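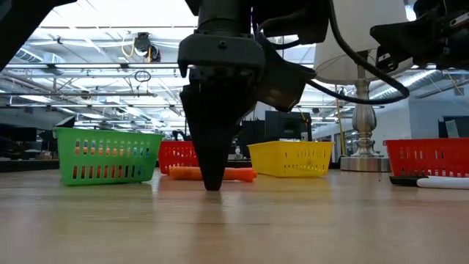 Review: Bovilero two-arm tidying kit, third month

The Bovilero turned up in July in 11 cartons, one of which held nothing but other, smaller cartons. It is a pair of benchtop arms with grippers, sold by Ukham to labs and small workshops that would like their clutter sorted by something that doesn't sigh. Our job for it is humble: markers off the table, into the coloured baskets, please mind the lamp.

It does mind the lamp. I'll give it that. The arms steer clear of the shade with the exaggerated courtesy of a guest who broke something last time. Thin things lying flat are harder. Over a run of 40 markers it picked up 26 on the first go, and the remainder got a good long think.

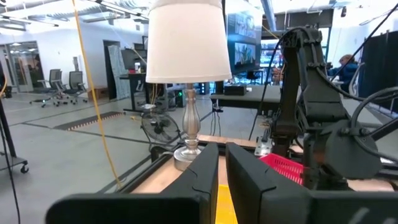
Wrist camera view, with the lamp straight ahead and the second arm at right.

The wrist camera is the best part of the package, sharp enough to teach from and wide enough to take in half the room. Jumeo, the bundled software, is the worst. It forgets the basket colours after every update and has opinions about the spelling of "grey". The Mathur fingertips cost extra and grip better than the standard ones, so budget for them.

Cabling is left to the buyer's imagination. Allow an afternoon and a bag of zip ties.

At around $3000 a year on the lease plan, it's dearer than asking the staff to put the lids back on their markers. We'd tried that. We're keeping it until the lease runs out, and I've ordered the fingertips.

Contact us | © 2020 | Back to top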